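Proposed change to reimbursement for continuing education travel
Posted 15 July 2019 by Hatice Özkan

Members of the Brusard regional section are asked to comment on the draft policy circulated last week. Under the draft, the section would reimburse travel to the annual skills meeting at Storgate only for members who register before the end of October. The present policy sets no deadline. The ceiling would remain at 494 dollars per member, and the limit of one claim per year would not change.

Comments posted in this thread will be attached to the minutes. Please keep them to the draft.

gachanja_north
I support the deadline. The section office cannot prepare a budget while claims continue to arrive through the spring, and members who plan to attend generally know by the fall. I would ask that the wording be changed from "register" to "submit notice of intent." Registration requires payment, and several hospitals do not release education funds until the new year.

M. Dravgate Clinic
The wording in the previous comment would defeat the purpose. A notice of intent costs the member nothing and binds the member to nothing. Our clinic tried such a system for its own staff and received notices from people who never booked. If the section wants reliable numbers, it should ask for a registration receipt.

gachanja_north
A notice could be made binding in a modest way. A member who gives notice and does not attend could be placed last in order for the following year. I do not see why a receipt is the only acceptable proof.

Suture_Tech_Ed
I write on behalf of the instructors for the suturing course. Our concern is with paragraph 5 of the draft, which would exclude "courses principally concerned with manual technique" from reimbursement on the ground that these can be taken locally. This is true for members in Brusard. It is not true for members north of Gachanja, where no local course has been offered in recent years. The instructors request that paragraph 5 be struck in full.

Hatice Özkan
For clarity, paragraph 5 was added at the request of the finance office. In the last cycle the section spent 3000 dollars on travel to technique courses, and the office judged that part of this duplicated instruction already paid for at Brusard. The office did not propose to exclude members who live outside the city. If the text reads that way, it can be corrected.

M. Dravgate Clinic
It does read that way. There is no mention of residence anywhere in the paragraph. I would also question the word "principally." The Storgate course on wound closure has a lecture half and a practical half. Is it excluded or not? A member should be able to answer that before paying the fee.

Suture_Tech_Ed
The previous comment states the difficulty well. Lecture and practice are not separable in our subject. The choice of needle, the angle of entry and the depth of the bite are taught in the lecture hall and then learned at the table - a member who attends one without the other has not taken the course. A curved needle held in the jaws of an instrument is the starting point for both halves.
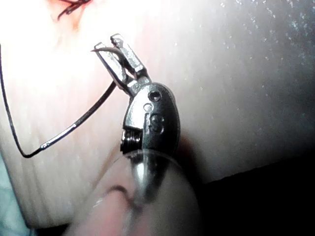 gachanja_north: I do not think anyone disputes the value of the course. The dispute is over who pays for the travel, and on that point I am closer to the finance office than to the instructors. A member who lives 2 miles from the Brusard classroom should not be reimbursed for a hotel in Storgate.

Suture_Tech_Ed
The instructors would accept a residence rule. We would not accept one based on the subject of the course.

M. Dravgate Clinic
A residence rule is workable if distance is measured from the place of employment. Several of our staff live in the city and work at Gachanja, and their shifts do not permit them to attend the Brusard evenings. I remain opposed to any notice of intent.

Hatice Özkan
Thank you. I will ask the finance office for revised language on paragraph 5 that refers to place of employment. The question of notice or receipt remains open, and I would like to hear from members who have not yet commented - in particular those who filed a claim after October in the last cycle.

rural_member_east
I filed late last cycle. My supervisor did not approve the leave until January. With a receipt rule I would have paid the fee myself and hoped for the best.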